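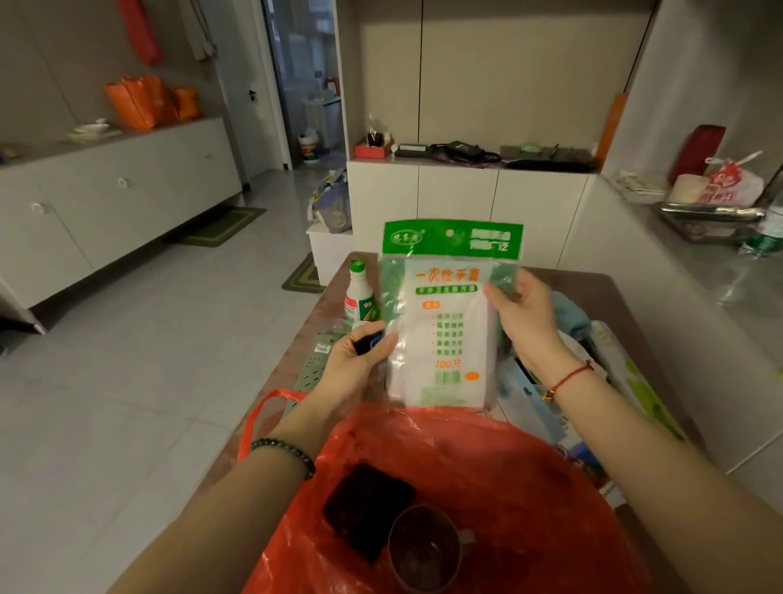
Gendska (novel)

Gendska is a horror novel by Ridwan Harahap, published February 13, 2020 by Kocsis. First book in the Feltalari series. First print run 3000 copies, sold out by October.

Plot

Set in Prorberg, a mining town. Ilse, a trainee at the morgue, finds that the same drowned man has been booked in 9 times under different names - always by her own mother. Second half moves to the flooded pit, where the narration swiches to the dead man.

Reception

Reviews were mixed. Most liked the opening chapters and the morgue secenes, fewer liked the ending, which leaves the mother's fate open. Some readers found the pit chapters slow.

Editions

Paperback only at first. A collected edition of all three books runs to 859 pages and adds a short afterword by Harahap.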